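Clothes exchange at the Gromport community house

The clothes exchange comes back in October, for the second time this year. We are glad, because after the spring one many people asked us when they can bring again the things which their children have outgrown. The room is the same as before, on the ground floor, the door beside the Flotard bakery. We open at 2 in the afternoon and close at 7 in the evening.

The rules have changed a little, so please read them also if you came in spring. Each household may bring up to 13 pieces. They should be washed and dry, with the buttons on and the zips working. Shoes we cannot take this time, as we have no shelves for them. Winter coats are very welcome, and so are school trousers in the bigger sizes, which were gone in the first hour last time. 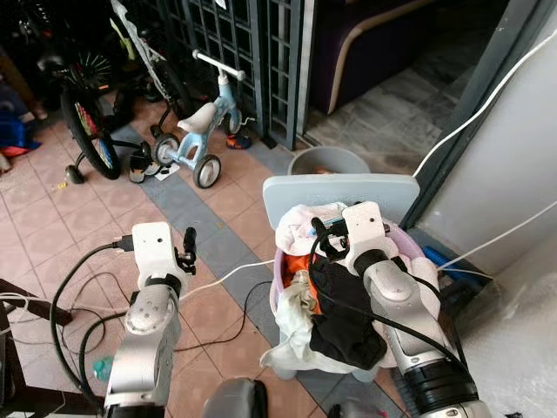
For every piece you bring you receive one paper ticket, and for one ticket you may take one piece. Tickets from the spring are still valid. If you have nothing to bring, come anyway after 5, when the tickets are no longer needed and everybody may choose freely from what remains. It is not necessary to explain your situation to anyone.

A word about baby clothes. In spring they were mixed with everything else, and some parents told us that they gave up searching. Now they will have their own table near the window, sorted by age. Please tell us at the entrance if you have such things in your bag, so that they go directly to the right place.
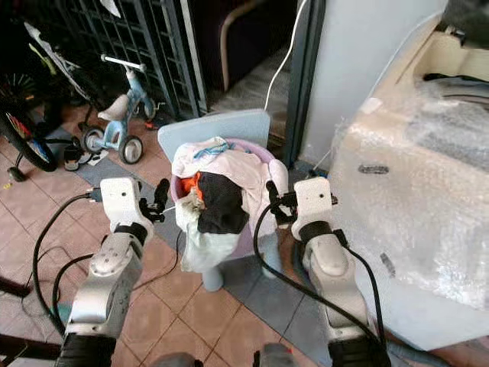
Pink fabric on a light blue chair.

What is left at the end goes to Sipos, the second-hand shop in the old post office, which has agreed to collect it the next morning. Torn pieces go to Edum for cleaning cloths, so you do not need to throw them away at home.

If you would like to help with folding, write your name on the list in the hall or ring the office, extension 2134. Parking behind the house is closed until November, and the nearest bicycle stands are now on the bakery side.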